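Progress note, July
To: Anum Sandhu, Furnance
From: Irfan Mohmand, Paracha
Project: Vurance hand-held gripper, upkeep and setup

Anum, short one this time, sorry, between jobs. Money side is in the usual sheet.

Where we are. Unit 2 back in use. Stripped the finger linkages, cleaned the pivots, refitted both blue pads. Old pads had gone shiny at the tips and cloth kept sliding out. New ones are the ribbed Fitix type, 4 on order as spares. Pad angle set by eye, then checked with the paper strip until both sides drag the same.

Bedroom checks next. Green cloth on white sheet, same as the last report so the notes line up.
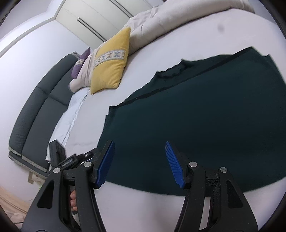

Unit 2 with the jaws open, cloth laid out on the bed.

Routine for each check: open fully, look for lint in the pad ridges, close on the paper strip, then on to the cloth. Lint is the big one. Fleece sheds like mad and it packs into the grooves. Brush after every session, no solvent, it softens the glue. I had that wrong in the first setup sheet, now fixed.

Pivot screws: nipping them up too hard makes the fingers stiff and the handle tiring. Quarter turn back from snug is what works. Thread lock on all of them, blue not red (red was a mistake, cost me an afternon with the heat gun).
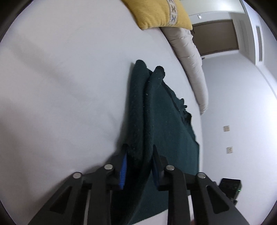

Thick folds load the finger tips more than a single layer does, so I do the grip check on a doubled edge now as well. Log so far: 94 grips since the refit, 65 of them on folded cloth. Slips are noted in the sheet with the pad wear next to them. Too early to say how long a pair lasts.

Still open:
- Spare pads from Fitix not here yet
- Handle return spring on unit 1 feels weak, want to swap it before before it goes out again
- Setup sheet needs a proper drawing of the pad angle, mine is a pencil sketch

Need from you: ok to buy a second set of pivot screws, and a yes or no on keeping unit 1 down until the spring comes.

Irfan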